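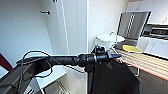

Thu 2 January

Route and entries

Notice from the Mirnside run organizers came in the morning mail. The bridge at Jemuvmont is closed to anything over 2 tons until further notice, so the veteran class goes by way of Plulwood. That adds 13 miles and the long hill, which I last drove in November with the timing set wrong. Support trucks have to take the highway and meet us at the lunch stop. Entry form filled in, not mailed. Still need the chassis number in the form they want it, with the prefix.

Carburetor

Float bowl off again. Needle seat has a ring worn into it, visible with the loupe. Lapped it lightly and reset the float one turn lower. Fuel level held for an hour on the bench with no weep at the joint. Main jet looks original and I left it alone.
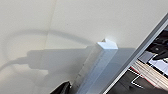 Tsikata called after lunch about the hill. He says the grade is fine in low gear but the surface breaks up near the top, and the car ahead of him last year lost its chain there. He would carry a spare link and two quarts of water, and start the climb with the spark retarded. I asked about brakes on the far side. Transmission brake only for short stretches, he said, and let it cool at the turnout.
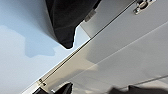

Brakes

Rear bands adjusted to even drag, left side took more turns than the right. Lining on the left is down to around 60 percent – good for this run, not for the next season. Relined shoes would take three weeks by mail. Pedal travel measured before and after, numbers in the shop book.

Magneto still to do. Points gap tomorrow, then a cold start if the oil isn't too thick. Battery for the side lamps on charge overnight.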